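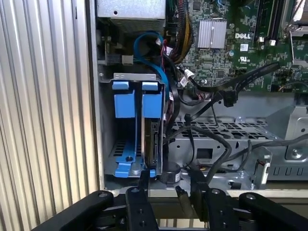
Take it apart again

Half past seven in the morning, an industrial unit on the wrong side of the Brarnport rail yard. Kettle on. Lights on, mostly. Somebody has already cracked the side off an old office desktop and the first run of the day is under way.

The job sounds dull, and for long stretches it is. A person sits at a bench with a pair of handles. The handles drive the arm. The arm goes into the computer and takes something out, or tries to. Every move is recorded, along with whatever the small camera at the wrist sees. Then the part goes back in and they do it over.

Siteck, the outfit that rents the place, calls each of these a take. Like film. A take of pulling a drive. A take of unplugging a cable. Thousands of takes, eventually, fed to a learning system which is supposed to pick up the knack of it, the way an apprentice would if the apprentice needed to be shown everything until the cows came home.

Why old computers? Because there's a mountain of them. Banks, schools, councils, insurance offices, all swapping out the grey boxes under the desks every few years. Most get stripped by hand or shredded whole. Shredding is quick and wasteful. Hand work is slow and hard on the wrists, and it pays poorly, so people leave. Siteck reckons there's a gap in the middle.

Plenty of others have reckoned that too. The trouble is always the same. No two cases are alike, and even two of the same model come in with the cables run differently.

Look inside one. The Dell on the bench this morning has two bright blue carriers side by side in the drive cage, one with a hard drive in it and one empty. A blue data cable loops over itself on its way up to the board. Red, black and yellow wires wander down behind the cage. A flat black ribbon cuts diagonally across the middle of the board. To a person it's a messy drawer. To a machine that has never seen a drawer, it's a nightmare.

Cables are the worst. Ask anyone here. Metal stays put, more or less. A cable moves when you touch it, moves when you touch something next to it, and springs back when you've just got it out of the way. You can write rules for a screw. Nobody at Siteck has had much luck writing rules for a floppy wire.

So, examples. Lots of them.

The collecting crew runs in shifts. Each operator does 40 takes, then has a proper break, away from the bench. That number came out of trial and error. Early on they pushed longer and the takes got sloppy near the end, little jerks and false grabs, and the system learned those too. Very faithfully. For a fortnight in October it would reach for a drive, stop short, back off, and reach again, every time, for no reason anybody could see in the code. It was copying one tired operator.

That story gets told to every new starter.

New starters get a week of practise before anything they record is kept. Most find the handles odd. There's a lag, tiny, but your brain notices. And you can't feel much. You're working from the screen and from the sound, and the sound matters more than you'd think. A connector letting go has a click to it. A connector about to break has a different one.

Some people never take to it. Gamers do alright but rush. The best operator so far came from alterations and dressmaking, the second best from a dental lab. Make of that what you will.

What gets kept and what gets binned is an argument that never finishes. The tidy-minded want clean takes only. Straight in, grip, out. The other camp wants the fumbles left in, so long as the operator recovers. Their point is a fair one: a system that has only ever watched perfect work has no idea what to do when its grip slips. And it will slip.

For now they keep both and label them. Labelling is its own shift, done in the afternoon at two desks by the window. Start of reach. Contact. Grip. Release. If the part got dropped, say so. If the cable snagged, say where. It is fiddly, sleepy work and there is a biscuit tin.

A stripping line in Gerudow supplies the machines. They arrive on pallets, dusty, in no order at all, and that suits everyone. At first the crew cleaned them. Compressed air, a wipe down, all the fluff out of the vents. Then a trial at the Gerudow end went badly and the penny dropped. The arm had learned on clean computers. The real ones wear a grey fur coat. Cleaning stopped that afternoon.

Same lesson with the lighting. Same lesson with the angle of the case, which they now nudge between takes. A few degrees left, a bit closer, back again. It looks careless. It's on the checklist.

How well does it work? Depends which day you ask, and what part. Siteck splits the strip-down into 11 tasks and is open about the fact that they're not going along evenly. Lifting out a drive, with the cables already off, is good now. Memory is coming along. Unplugging is patchy. Anything where you have to hold one thing aside while getting at another is, in the words pinned up over the sink, "not today".

The money comes partly from Bautista, a recycler that would like a working cell on its own floor and has been patient so far. Its people visit, watch a drive come out, nod, then watch the arm spend around 36 seconds worrying at a plug any kid could pop with a thumb. They still nod. Less.

There are questions about jobs, and they get asked in the lunch room as much as anywhere. The operators know what they're teaching it to do. Some did bench stripping before this and aren't sentimental, they remember the cuts and the dust. Others are less easy about it. Pay here is better than it was on the line, but it is by contract and the contracts are short. If the thing learns properly there'll be less to teach. Siteck says there'll always be a new model of case to learn. Might be true. Printers are on the list, apparently, and everyone goes quiet when printers come up.

There's also the matter of who owns a knack. An operator's way of rolling a plug side to side before it comes free, that's in the recordings now. It will be in the arm later on. No extra line for it on the payslip. One or two have raised it. The answer so far is that it's being looked at.

Back at the bench. The fingertips come in low, near the bottom of the drive cage, and wait. The operator shifts in the chair, tips the wrist a hair and goes in. Grip's no good. Back out, reset, label it a miss. Someone turns the case a few degrees and the next take starts.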